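The **Nava sensor-shift module** is a compact camera assembly for mobile phones, developed by the component maker Hilus and first used in a handset of the Prendau series. It belongs to the group of stabilization systems in which the image sensor is moved and the lens stays fixed. The module is known mainly for its flat coil arrangement, which allowed the designers to put the moving stage into a housing that had been made for an ordinary fixed sensor.

In trade writing the name "Nava" is used both for the first module and for the whole family that followed. This article treats the family, with most weight on the first version.

## Background

Hand movement is one of the oldest problems of phone photography. When the shutter time is long, even a small rotation of the hand spreads the light of one point over many pixels. Early phones answered with software only: several short exposures were taken, aligned and added together. This method works well for still subjects, but it fails when something in front of the camera moves between the exposures, and it costs a lot of battery power.

The first mechanical answer was to hang the lens barrel on thin wires and push it sideways with small magnets. Lens-shift stabilization became common, and it is still found in many phones. Its weak point is weight. As lenses got wider and received more elements, the barrel became heavier, and the magnets had to grow with it. A heavy barrel also reacts late to fast, small vibrations, such as those inside a moving vehicle.

Moving the sensor is attractive for this reason. A sensor is thin and light, and its weight does not depend on the lens in front of it. It can also be turned around the optical axis, which a shifted lens cannot correct. The difficulty is that a sensor must stay connected to the phone by many electrical lines, and these lines act like a spring that pulls against every movement.

## Development

Work on the module began at Hilus under the engineer Rungnapa Khunthong, who had earlier worked on autofocus motors. Her group started from an existing Hilus housing and set itself the rule that the outer size should not change. Phone makers could then order the new module without a new layout of the circuit board.

The first test pieces used a folded ribbon cable under the sensor. They reached the wanted range of movement, but the cable was stiffer in one direction than in the other, and the stage drifted toward one corner when the phone was held upright. Khunthong's group replaced the single cable with two narrow ones, placed on opposite sides, so that the pulling forces mostly cancel each other. This arrangement remained in all later versions.

The control software was written separately by a small team led by Lovisa Nygård. It reads the gyroscope of the phone and decides how far the stage should travel. Nygård's team paid much attention to the question of intention: when a user slowly turns the phone to film a street, the system should follow this turn, and should not fight against it until the stage hits its limit. The solution was a filter that lets slow turns pass gradually and holds back only the faster part of the motion.

Sample modules were tested on a shaking table.

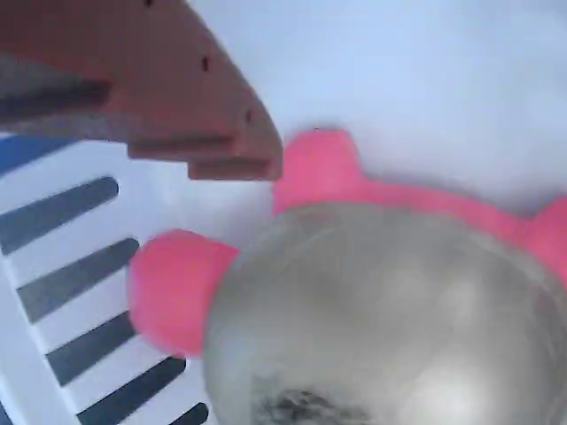

## Design

The module has four main parts: the lens unit, the fixed frame, the moving stage with the sensor, and the coil plate.

The lens unit moves only along the optical axis, for focusing. It takes no part in the stabilization. This makes the upper half of the module simple, and different lens units can be mounted on the same lower half.

The stage rests on small ceramic balls which run in shallow grooves. Preload magnets keep it pressed lightly against the balls, also when the phone is turned with the screen down. Compared with wires, the balls survive a fall better, but they add a little friction, and the controller has to give a short extra push whenever the stage starts from rest.

The coil plate is the part that gives Nava its special character. In most earlier designs the coils were wound from wire and stood at the sides of the stage. In Nava they are printed in layers on a flat plate under it. The plate takes almost no height, and the heat from the coils spreads over a larger area. The magnets are fixed to the frame and do not move.

Position is measured by Hall sensors, which sit in the openings of the printed coils. Because they are so close to the coils, they also pick up the field of the driving current, and this error has to be subtracted in the software. The table of correction values is written into each module at the factory.

### Operating modes

The controller knows several modes, which the camera app of the phone can select:

- **Still mode** uses the full travel of the stage and returns it to the center before each exposure.
- **Video mode** keeps part of the travel in reserve, and lets slow turns pass as described above.
- **Parked mode** pulls the stage to the center and holds it there with low current. It is used when the camera is open but no picture is being framed.
- **Multi-shot mode** moves the sensor by very small steps between exposures, so that every point of the subject is recorded by pixels of each color.

Multi-shot mode was not offered in the first phone. It needs a tripod or another firm support, and Prendau considered it too slow for daily use. A later software update made it available to outside camera apps.

## Calibration

Every module is calibrated before it leaves the factory. It is placed under a test chart, the stage is driven along a fixed path, and the recorded picture positions are compared with the commanded ones. The first production line needed 90 seconds for this step, and it was the slowest step in the whole assembly. On the second line the path was shortened, and two charts were used in turn.

A phone can also carry out a small recalibration by itself. This is started from the service menu, usually after a repair. The phone must lie flat and still – the process stops with an error message if the gyroscope reports movement.

## Use in products

The first phone with the module was the Prendau 1205, a mid-priced model with one main camera and one wide camera. Only the main camera was stabilized. The launch took place in September, and the maker spoke little about the technique, preferring to show night pictures. 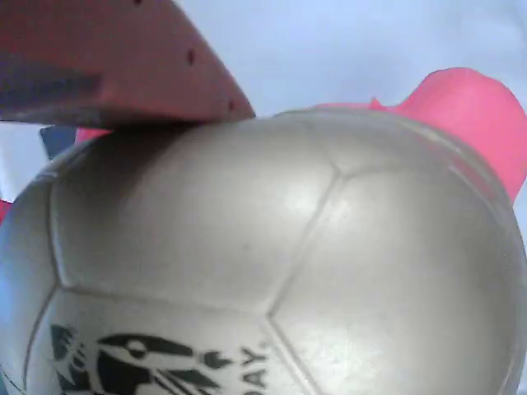 Prendau kept the module in its next models and also ordered a version with a larger sensor, known as Nava 2. The larger sensor is heavier, so the grooves were made longer and the preload magnets were moved farther apart. The height of the housing grew slightly, and the original rule of an unchanged outer size was given up at this point.

Outside of phones, the module was used in the Zekus handheld scanner, a device for reading labels in warehouses. Here the purpose is different. The scanner does not need long exposures, but its users often walk while scanning, and a steadier picture makes damaged labels easier to read. Zekus ordered a first batch of 2000 modules with a simplified controller that has only video and parked modes.

## Reception

Reviews of the first phone were mostly friendly to the camera. Writers praised the sharpness of night pictures taken without support and the calm look of video filmed while walking. Several of them noted that the corners of the picture became softer when the stage was far from the center. This effect is common to all sensor-shift systems, for a lens draws a sharp image only inside a limited circle. Hilus later advised phone makers to choose lenses with a larger image circle.

A second point of criticism was noise. When the phone is shaken with the camera closed, the stage can be heard as a soft clicking. In the first software version the same sound was also recorded at the start of some videos, when the stage left its parked position. An update made this movement slower.

## Limitations

The module corrects movement of the camera only. A subject that moves during the exposure is still recorded with blur, and a short shutter time remains the only remedy.

Strong magnets near the phone can disturb the Hall sensors. Cases with a magnetic clasp are the most usual cause, and the typical sign is a picture that trembles in the viewfinder although the phone lies on a table. Vehicle mounts on motorcycles are also discouraged in the Prendau manual, as long vibration at engine speed may wear the grooves in which the balls run.

Repair of the stage alone is not possible. The correction table belongs to the complete module, and service shops replace lens unit, frame and sensor together.

## See also

- Optical image stabilization
- Hall effect sensor
- Pixel shift
- Voice coil motor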